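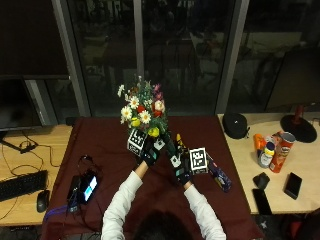 Slide 1. What are we paying for when we buy fake flowers?

Start without hello. Ask who has an artificial bouquet at home. Wait. Ask who has dusted it since July.

I was asked to talk about arranging artificial flowers as a cheap and cheerful hobby. I'm not convinced it's either. The bunch on the maroon cloth has daisies, a pale pink rose, pink buds, a little red flower, yellow blooms and tiny white sprays, with a great deal of green. Point out the three daisies. White petals, yellow centres, they read as daisies from the back row. The rose has a harder job, because everybody has smelled a rose.

Slide 2. The greenery problem

Most books say to start with the feature flower. I doubt it. Leaves take up most of a bunch like this one, and poor leaves will sink a good rose. Hold the bunch low, at the base, with one hand, and keep the other near the lower stems to coax them about. Pulling at the heads is how you end up with a bald wire.

(Skip if short of time: the Roston catalogue lists 352 stems. I found 4 I'd put in my own hallway. My favourite colour wasn't among them.)

Slide 3. "Looks real from any angle"

This is Fletitz's claim, and I'd like to see it tested. Bonifacio Marín ran a blind look-and-guess at the Esteban hall and reported that 68 per cent of visitors picked the fake. He's a careful bloke, but the bunches were behind glass and the lights were down. Say that plainly, he won't mind.

Dark cloth flatters everything. Maroon makes white petals jump and hides what's going on among the stems. Try the same bunch on a pale timber desk before you believe in it. 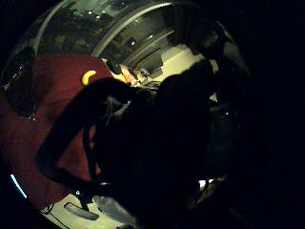 Hand over the maroon cloth, with a small curve of bright yellow beside it.

Slide 4. Does yellow earn its place?

Yellow grabs the eye first, even as a sliver. Numov's starter guide says to add more of it. I'd take some out and look again after a cup of tea.

Questions. If someone asks about scented sprays, the answer is no.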